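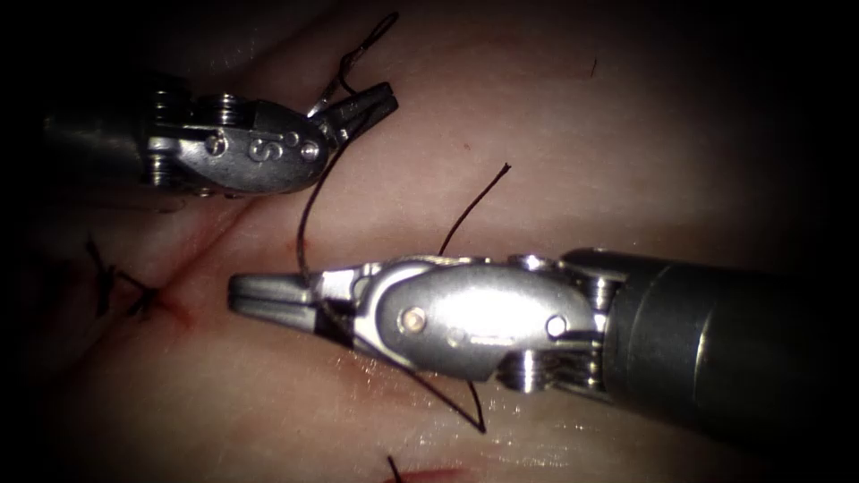
Two surgical instruments with a thread between them

Do I have to stay for the whole awards luncheon if I'm only somebody's plus one?

My cousin edited a short documentary that got nominated for a regional film prize, and she asked me to be her guest at the nominees' luncheon in February. I said yes before I looked at the schedule. It starts at 11 in the morning with check-in, then drinks, then lunch, then the big group photo, and then something called "remarks" with no end time on it. The place is the Hornent, which is a hotel I have only ever driven past.

I've got a shift that starts at 5 and I'm a slow driver. Also I own one nice dress and it is very green, and the invite says "daytime formal," which could mean anything! Do guests get in the group photo? Is it awful to slip out before the speeches? And do I need to bring something for the hosts? She's too nervous to ask and keeps telling me it'll be fine.

Ok-hee Lim

Edeltraud Baumgartner
I've been a plus one at 3 of these (my husband does sound) so I can help a bit. Guests are not in the photo. They line up the nominees on risers and call them up by name, and the guests stand at the back holding everybody's purses and coats. It takes forever. Bring flat shoes, or at least shoes you can stand in, and eat the bread when it comes around because lunch was late every time I went.

Leaving early is okay if you do it between things. The good moment is right after the photo, when people are wandering back to their tables and half of them are in the restroom line anyway. Tell your cousin before you go in, so she isn't looking around for you during the remarks. If you're at a table with strangers just say you have work and it was lovely to meet them. They won't mind.

Green is fine. I wore bright orange to my first one and a very famous-looking man told me I looked like summer. I never did find out who he was. No gift, please, the hosts have enough to carry.

One more thing, parking. The Hornent has valet and it was slow getting the cars back, so if you really have to be at work by 5 I'd use the lot on the next street and walk. Our last one had 185 people and I think every single one of them wanted their car at the same minute.

Zihan Li
wear the dress

Hongmei Kong
Mostly agree with Edeltraud, but check with the organizers about the photo. At the one I went to (smaller, run by the Du film club) they did the nominees first and then a second one with guests, and I'd already gone outside to call my sitter, so my friend has a picture with a gap next to her and she still brings it up.

I'd skip the drinks part if you're driving. It went on for 2 hours at ours, and there was nowhere to sit until they opened the dining room. You can check in, get your name tag and go look at the lobby for a while.

For the speeches, ask your cousin whether she's expected to say anything. Some of these luncheons let each category have a turn at the microphone, and if she's getting up there you'll want to be in the room for that, even if it means begging somebody to cover the first hour of your shift. If she isn't talking, go when you need to.

Ok-hee Lim
Thank you all! I emailed them and there's just the one photo, no guests, and my cousin does NOT have to speak, so she's breathing again. I'm leaving after the photo and parking in the lot. Green dress is at the cleaners.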